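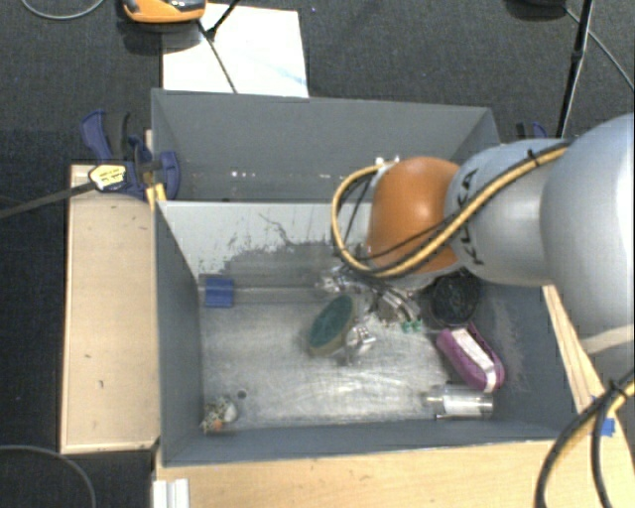 My sister's view is that a scrubbing brush is finished once the bristles lean, and that keeping it any longer is just moving dirt from one place to another. She told me this on the phone when I mentioned I was finally sorting out the cleaning things. I don't agree with her, but it did make me look harder at what I had been keeping.

The cleaning things lived under the sink for years, then in a cupboard in the hall, and then in both. The trouble with two places is that you buy for each of them. I had three washing-up brushes on the go, a nail brush that had turned into a grout brush, and a bag of cloths I would not have used on a bicycle.

I did the sorting one afternoon in April and gave myself until 4 o'clock. Everything came out and went into bins, the deep kind with sloping sides, one for keeping and one for not sure. I don't bother with a third for rubbish. Rubbish goes straight in the rubbish.

In all there were 63 things, and I wrote the number down because I wanted to know how many I would put back. The answer was 20. Most of what went was nearly empty bottles and worn-out sponges. Some of the bottles I could combine, where they were the same stuff, but I would not mix anything if the label had come off.

Brushes were the hard part. An oval scrubber is the shape I reach for most, as it fits the palm and gets along the edge of a bath. The long-handled sort looks more useful in the shop and then spends its life behind the pipe. I kept one oval brush for the bath, one for boots and a small one for the sink. The bath one is from Tiser and has done two years. The Fitow one cost more and started shedding in a month, so I won't get another.

My sister is partly right about leaning bristles. If they lean but spring back, I soak the brush in hot water with a spoonful of soda for 15 minutes, rinse it and leave it to dry on its side. If they stay flat after that, it goes outside for the wheelie bin and the drain cover. After the drain cover it goes out for good.

Wrappers were the other thing. I found a surprising amount of crumpled clear packaging that had been pushed back in beside whatever had come out of it. I also found the lid of a descaler bottle and no descaler.

What stayed has gone into one cupboard, the hall one. Under the sink there is now only washing-up liquid, one brush and the dishwasher salt. I lined the shelf with an offcut of the old kitchen vinyl and marked the corners with tape so it goes back square when I take it out to wipe. The tape will peel sooner or later and I will put some more on.

I looked at the Tuvura caddy with the carrying handle, which was on offer in Tóth when I went in for soda. It was nicely made but too tall for the shelf, so the cloths are in an old bread tin. The lid doesn't fit very well. I still need to buy descaler.

Cupboards and Corners > Around the House > Cleaning Things

Recent posts
Washing the kitchen bin properly
Old towels and what to cut them into
The drawer with the batteries in it
Soda crystals, a short list of uses
Getting limescale off a shower head

Contact | All text copyright the author | Back to top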